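# Sim-trained shelf restocking policy: wrist view ablation, results and a question about the low camera

**plovard_dev** – 15 November 2023

Setup is the two-arm shelf task in our Torik sim build, two tiers plus a bottom level, boxed groceries as the object set.
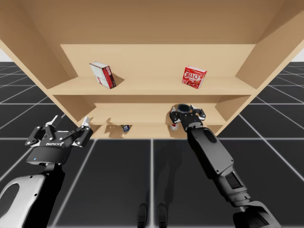 What does the ablation measure? The change in grasp success when the policy loses one camera stream at test time, with the weights left as trained.

Numbers first. With all streams the policy completes 73 percent of episodes. With the wrist streams dropped it completes 63. With the low front stream dropped it completes 31. I expected the order of the last two to be reversed. Wrist views are supposed to carry the final few centimeters of the approach, and everything I read before starting assumed they would dominate.

Details:

- one policy, one checkpoint, no retraining between conditions
- dropped streams replaced with the per-channel training mean
- object poses randomized, including boxes that spawn tilted or standing on a narrow end
- success = named object grasped, lifted clear of the shelf and held to the end of the episode

Has anyone seen the low view matter this much on a shelf task?

---

**gridfloor**

Mean replacement is the problem. You are not measuring what the camera contributes. You are measuring how badly the encoder reacts to a flat gray input it never saw in training. If the low stream happens to have larger activations, it will look more important whether or not it is.

Retrain without the stream and report that. Otherwise the 31 is close to meaningless.

---

**plovard_dev**

Retraining answers a different question. A policy trained without the low view will learn to compensate with the wrist views, and I would be measuring how replaceable the camera is. I want to know what this checkpoint relies on. Both are valid, but they are separate experiments.

I agree the flat input is out of distribution. I can rerun with frames shuffled in from other episodes.

---

**two_finger_joint**

Shuffled frames are better. Keep the arm configuration roughly matched when you shuffle, or the policy will get a conflicting estimate of where its own grippers are and you will be back to the same objection.

On the actual question: yes, we saw something like it on the Erkthorpe shelf set. Our explanation was target selection. The wrist cameras only see a small part of the shelf during the early approach, so the low view is what decides which object and which tier. Once the gripper is committed, the wrist views take over, but by then most of the episodes that will fail have already been lost.

Easy to check. Split failures into "went to the wrong object or tier" and "went to the right place, missed the grasp."

---

**abdella_fork**

A caution about the geometry. From a camera that low, the upper shelf board hides part of whatever stands on it, and the gripper can cover small items on the bottom level. In your render the right gripper already overlaps the small white object with the red markings. If your success rate is pooled across tiers, you could have one tier where the low view is essential and another where it is nearly useless, and the average tells you neither.

Also, what is your floor? If it's the default grid in every episode, the policy may be using the lines as a ruler. We had a checkpoint that lost most of its accuracy when the grid was swapped for plain gray.

---

**plovard_dev**

Floor is the default dark tile with white lines in training and in test. I did not randomize it. That is a fair hit.

Failure split, from the logs I already had, low stream dropped: most failures are wrong object or wrong tier. Wrist streams dropped: nearly all are missed grasps on the right object. So two_finger_joint's reading holds up, at least for mean replacement.

Per-tier split is not in the logs. I only stored the object ID and the final state, so it needs a rerun.

---

**gridfloor**

The failure split doesn't rescue the method. A broken input can also send the arm to the wrong tier. You would get the same table if the encoder output were pure noise in that channel.

---

**two_finger_joint**

It would be the same for the low stream, agreed. It would not explain why the wrist condition fails in a different way. If flat input just produced noise, I'd expect both conditions to show a mix.

---

**gridfloor**

Unless the action head weights the streams differently by phase, in which case noise in the wrist channel only shows up late. I'll accept the split as weak evidence. I still would not put 31 in a paper.

---

**abdella_fork**

How many episodes per condition?

---

**plovard_dev**

40 for the shuffled pilot I started this afternoon. The original conditions had more, but seeds were not matched between them – the pilot fixes that.

Pilot so far, low stream shuffled with arm pose matched: the drop is smaller than with mean replacement but still larger than the wrist drop. I won't quote a rate until the matched baseline has finished on the same seeds.

Changes for the full rerun:

1. shuffled frames, nearest arm pose from a different episode
2. same seeds in every condition
3. tier and initial object tilt written to the log
4. plain floor as an extra test condition, no retraining

---

**abdella_fork**

Add the start pose of both arms to the log. If one gripper begins near the bottom level, that tier gets an easier approach and your per-tier numbers will pick it up.

---

**plovard_dev**

Added. The config is in the Torik branch under `ablate_views`, and the per-tier table will go in this thread when the run is done.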